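Kapitel 4
Beispiele sammeln

Im vorigen Kapitel haben wir angenommen, dass die Daten schon vorhanden sind. In der Praxis ist das selten der Fall. Jemand muss dem Roboter eine Aufgabe zuerst vormachen, und zwar viele Male. Eine solche Vorführung nennen wir Episode. Sie beginnt mit einer festgelegten Startstellung der Arme und endet, wenn der Bediener die Aufnahme stoppt.

Als durchgehendes Beispiel dient uns in diesem Kapitel der Datensatz Lorkik. Er enthält 522 Episoden mit einfachen Küchengegenständen, aufgenommen mit 2 Armen an einem Tisch.

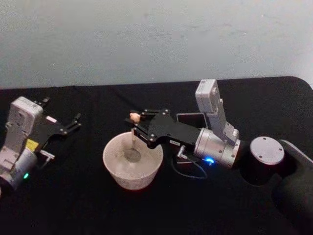

Zu jeder Episode gehören das Kamerabild, die Gelenkwinkel beider Arme und die Öffnung beider Greifer. Auch ein Arm, der in einer Aufgabe nur wartet, wird vollständig aufgezeichnet. Das Lernsystem soll ja auch erfahren, wann eine Bewegung nicht nötig ist.

Misslungene Versuche werden nicht sofort gelöscht. Man markiert sie und entscheidet später über ihre Verwendung. Wie diese Entscheidung getroffen wird, behandelt Abschnitt 4.3.

4.1 Was ist ein gutes Beispiel?

Wir betrachten zunächst die Frage, wie stark sich die Episoden voneinander unterscheiden sollen.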